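I bought a peony in a bag. It came from the bin by the register at Plarano, where they also keep the batteries and the gum, and the picture on the front showed a bloom the size of a toddler's head. Inside the bag was a brown knuckle and some damp peat. I paid almost 15 dollars for it, which my grandmother would have considered grounds for an intervention.

That was four Aprils ago. I mention it so you understand that I am not an expert, and also that I have had plenty of time to form opinions.

The first opinion is about depth. Every set of instructions for planting peonies tells you to put the eyes (the little pink buds on the root) no more than 2 inches below the surface. I read this. I nodded. I then dug a hole suited to a fence post, because a hole seemed like the generous thing to do, and lowered the root into it like a time capsule. The first spring I got leaves. The second spring I got more leaves, very handsome ones, a little smug. I told visitors it was a foliage plant.

In the fall I dug it up and planted it again, much closer to the top. You are not supposed to move peonies. Everyone says they sulk. Mine had been sulking already, so I figured we could hardly lose ground, and I gave it the sunnier bed on the south side where I'd been failing at delphiniums. It took two of those tiresome afternoons where you hit a root that belongs to something else and have to decide how much you like the something else. (It was a forsythia. I don't like it that much.)

The third spring there was one bud. I went out to look at it before breakfast, in slippers, for most of May. It swelled up to about the size of a walnut and got itself covered in ants, and I spent an entire evening reading arguments about the ants. There's a camp that believes peonies can't open without them, which is wrong, and a camp that wants you to spray them, which is mean. They come for the nectar on the outside of the bud and they leave when it's gone. I have had houseguests like that and we got along fine.

Then it rained for two days and the bud turned brown and fell over. Botrytis, probably. I cut it off, threw it in the trash and said some things to the forsythia.

## Where it stands now

This year there were 9 buds. I'm aware that a person with a real garden would find this a modest number. The woman who wrote the old perennial book I keep by the back door claims to have cut 134 stems from a single bed in one season, and she says it in the tone of somebody reporting the weather. I have underlined the sentence and put a small rude mark next to it in pencil.

Seven of mine opened. They were not the color on the bag. The bag promised a deep wine red and what I have is the pink of a drugstore antacid, with a few white streaks where it seems to have lost interest. I looked at it for a day or so feeling swindled and then I came around. It smells wonderful, like roses with some lemon in there, and pink is what the plant wanted to be. It had been through enough.

The other thing they don't put on the bag is the weight. A double peony in full bloom after a shower is basically a wet sponge on a drinking straw. All seven went face down in the mulch on the first bad night. I had bought a hoop support, a green one made by Gultent, and it was in the garage in its wrapper, because the time to put a hoop over a peony is when the shoots are a few inches high and you can't imagine needing it. Trying to put one on in June is like dressing a cat. I snapped a stem, swore, and finished the job with kitchen string and a bamboo cane.

The survivors I cut. If you're going to do this, cut them when the bud feels like a marshmallow, still closed but with some give when you squeeze. Early in the day is best. Take no more than a third of the stems off a young plant and leave plenty of leaves behind, as that's what feeds next year. Strip off anything that would sit under the water line, and shake out the ants unless you enjoy company.

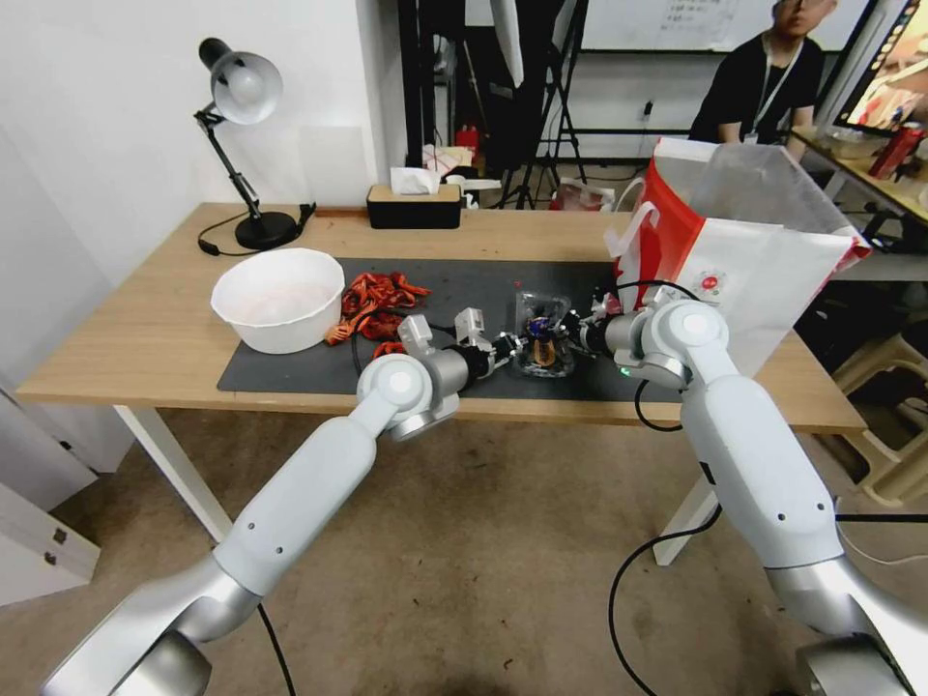

Then change the water daily, which I say with the confidence of someone who managed it twice. They lasted most of a week in the kitchen anyway. When they go, they go all at once: you hear a soft flop from the next room and there's a heap of petals on the counter and a bald green thing standing in the jar.

I've also started on the question of a second plant, which is how these things get you. There are two on the list. Maillard is a white double with a bit of cream at the center, supposed to be early and supposed to be scented, and the nursery's own description calls it "somewhat lax," which I have now learned means it falls down. Ballo is a single, coral fading to yellow, with stems that hold themselves up. It is clearly the sensible pick. It has fewer petals, less weight, and no need for me to remember a hoop in April.

I'm going to order Maillard. I already own the hoop.

Bare roots ship in the fall, so I have the summer to clear the space, and this time I plan to measure the hole with a ruler. The forsythia is going to have to move over again. I gave the peony its bone meal and cut off the spent heads last night, down to the first strong leaf, and there's some powdery gray on the lower leaves that I'm choosing to keep an eye on for now. If it's mildew it can wait until the fall cleanup, when everything gets chopped to the ground and goes out with the trash. I don't compost peony leaves anymore. I did it the year of the brown bud and I'm still suspicious of that pile.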